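Narberg, kit d'entretien pour pinces parallèles – avis après un an

Publié le 2023-10-03

Note : 4 sur 5

J'ai acheté ce kit pour la cellule Stela, un bras noir à deux doigts monté au-dessus d'une table blanche. Il contient 22 pièces : clés, cales de réglage, graisse, patins de rechange et colliers pour le câble.

Les cales sont la meilleure partie. Je les glisse entre les doigts, je ferme à faible effort et je relève l'écart. La première fois, il m'a fallu plus de 30 minutes. Maintenant j'en mets 9. Les clés tiennent bien dans les petites vis du support, sans les marquer.

La graisse est correcte mais le tube est trop gros pour l'usage – un bouchon qui ferme mieux aurait été utile. Les colliers Jorkar que j'avais avant étaient plus souples. 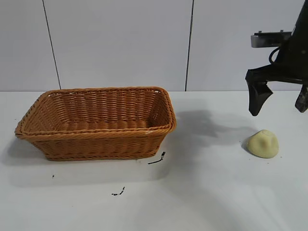 Après chaque réglage, je refais les points de prise et de dépose, d'abord à vide, puis avec une pièce molle. Une pâte garde la trace des doigts et montre tout de suite un défaut de parallélisme. La notice n'en parle pas et s'arrête au serrage des vis.

Prix payé : 56 euros, en novembre. Les patins se rachètent à part.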